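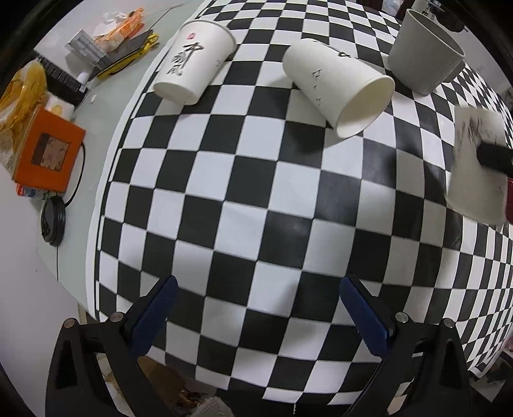 Two white paper cups, one with Chinese calligraphy in black.

The Slow Way Up to Sotosmont

Missed the first bus. Let's get that out of the way.

The 106 leaves Stavutier from the far side of the station, not the side with the big sign that says BUSES, and by the time we had worked this out it was going past us with its lights on and four people inside. One waved. Next one in two hours. So we had breakfast, then a second breakfast, and saw more of Stavutier than we had planned to, and I'm glad.

It's a river town, low and gray, with the railroad on one bank and everything else on the other. Most people use it to change trains. We had done it twice ourselves, years back, never got further than the platform. Cross the footbridge and there's a long street of hardware stores and bakeries, a covered market that shuts at noon, a church with a leaning porch. Plum tart is the thing to have. Sold by the slab, wrapped in brown paper, eaten on the wall by the water with your knees together to catch the crumbs. We had the first slab as research.

The plan, if you can call it one: Stavutier to Bravier by bus, a couple of nights there, then on foot up the old mule road to Sotosmont, which sits at 3000 feet and has a view people go quiet about. Then down again somehow. We had a week, two packs that were too heavy, and a map my sister-in-law had used in the nineties. More on the map later.

The bus

The second 106 did come. Small, hot, very clean. The driver stops anywhere you stand up and looks put out if you use an offical stop. It climbs out of the valley in long bends and everyone leans. Sit on the right going up. The left side gets rock, mostly, close enough to read. On the right you get the river getting smaller, then orchards, then a drop that made me look hard at the back of the seat in front.

We picked up a woman with a crate of seedlings, a boy with a trombone case, three hikers who slept. Put down the post at a gatepost. An hour and twenty minutes, end to end. The fare is paid in coins, exact if you have it, and a sigh if you don't.

Bravier

Bravier is bigger than it looks from the road. You come in past a sawmill and a football field and think, oh, is that it. Then the street bends and there's a whole square, sloping, with plane trees and a fountain at the low end where the water runs out across the cobbles and down a grate. Arcades on two sides. Tables under the arcades. We put our packs down under one at eleven in the morning and did not move until one.

Go for a Sunday if you can manage it. The market takes over the square and spills up the side streets, and it's a proper one, socks and chickens and knife sharpening, not just honey. There was honey. There was also a man selling only left-over floor tile, odd lots, and he had a line. We bought a hard sheep's cheese with a rind like bark, and a bag of small yellow pears that were perfect for exactly one day and soup by the next.

We stayed at the Trevaskis, on the corner above the fountain. Old coaching inn, creaky, run by the same family for a long time going by the photographs on the stairs. And there are a lot of stairs. No elevator. Ask for a room at the back if you want to sleep past six, ask for the front if you want to lie in bed and listen to a town wake up. We had the front. Shutters going up, someone hosing something, swifts. The bathroom was down two steps in the dark and I found both of them with my shin.

Dinner is whatever there is. First night barley soup and then rabbit, second night barley soup and then trout. The soup was better the second night. They put a jug of red on the table without asking and charge you by how far down it's gone, a system that works out fine until you try to remember what level it started at.

What to do in Bravier for two days: not a huge amount. There's a tower. It has 110 steps, they're uneven, and at the top you can see where you're going to walk and wish you hadn't looked. There's a small museum of weights and measures in the old grain hall, one room, open afternoons, much more fun than it sounds. Brass yardsticks. A bushel tub with a false bottom that some miller got caught with. And there's the river walk, flat, shady, forty minutes out to the weir and the same back, where half the town goes in the evening with their dogs. We went both evenings. By the second we were being nodded at.

The mule road

Right. The walk.

You leave Bravier by the wash house, over a stone bridge with no parapet, and the road starts going up straight away and does not really stop. It was built for mules carrying salt, so the grade is steady, cobbled in the steep places, and wide enough for one animal and one bad-tempered person beside it. Chestnut woods first. Good shade, lots of leaf underfoot, slippery. We started at seven and should have started at six.

Eight miles to Sotosmont by the sign. My sister-in-law's map said less. My sister-in-law's map also showed a spring at the halfway hut, and there's a pipe there all right, sticking out of the wall, with nothing coming out of it. Bring more water than you think. We had enough, just, but the last hour was sips.

Above the chestnuts it opens into pasture, with stone walls running off at angles and cows that all have bells. The noise carries for miles. You stop hearing it, then the wind turns and there it is again. We ate lunch against a wall there, bark cheese, last of the pears (soup), end of the second slab of plum tart. Boots off. That was the best half hour of the week, I think, or the best until the evening.

Then the switchbacks. I had read there were a lot of them. There are a lot of them. The trick is to not look up, and to let the person with longer legs go ahead so you don't have to listen to them breathing easily. Small blue flowers in the cracks, lizards, a shrine with a tin roof and a bench where I sat for longer than was needed. Allow five hours from Bravier, six with stops. The hikers from the bus passed us near the top, awake now, going like trains.

Sotosmont

And then a gate. Just a gate in a wall, and you go through and you're in a street.

Sotosmont is tiny. One street along the ridge, houses both sides, a church at one end and a water tank at the other. No cars, as there's nowhere for them to go; they get left in the field below and everything comes up by handcart. There's a bar, which is also the store, which is also where you ask about beds. In summer it can hold up to fifty walkers in various attics and barns. We were there in the slack part of the season and got a whole attic to ourselves, with two iron beds and a window the size of a tea tray.

The view is from behind the church. You walk around the side past the woodpile, and the ground just goes. Bravier, a smudge of orange roofs. The river in pieces. Stavutier you can't see but you can see the gap where it must be. We stood there at seven in the evening with a beer each and the light came in flat along the ridge and lit up all the walls, every one of them, for miles. Then it went off, like that. Cold straight after. Bring a sweater, a real one.

Supper in the bar was potatoes, melted cheese, pickled onions, more potatoes. We played cards with a pack that had no seven of clubs, everybody in the room knew it had no seven of clubs except us. Bed at nine thirty. I have never slept like it.

We'd meant to stay one night and stayed three. There's a loop along the ridge to an old quarry, easy, two hours, lovely in the morning before the haze. There's a harder one that drops off the north side, and I can tell you nothing about it because we didn't. Mostly we sat on the wall. Read. Watched the handcart come up with the bread.

Getting down

You can walk back the way you came. Knees permitting. Mine weren't, so we took the farm track down the east side to the field where the cars are, and from there it's a mile on the flat to the road and a bus shelter. Same 106, further up its route than I had realized, so all that climbing could have been a bus ride and a short stroll. We didn't discuss this much.

If you go

Buses: the 106 runs from Stavutier through Bravier and on past the Sotosmont turn. Fewer on weekends. Check the paper timetable in the station at Stavutier, the one posted in Bravier was last summer's when we were there.

When: May and June for flowers, September for pears. The mule road is closed by snow from December most years, and in February the bar shuts as well.

Sleeping: the Trevaskis in Bravier, call ahead for market weekends. In Sotosmont just turn up and ask at the bar, before six if you can, they eat early.

Carry: water, sweater, coins, shoes with some grip to them. A newer map then ours.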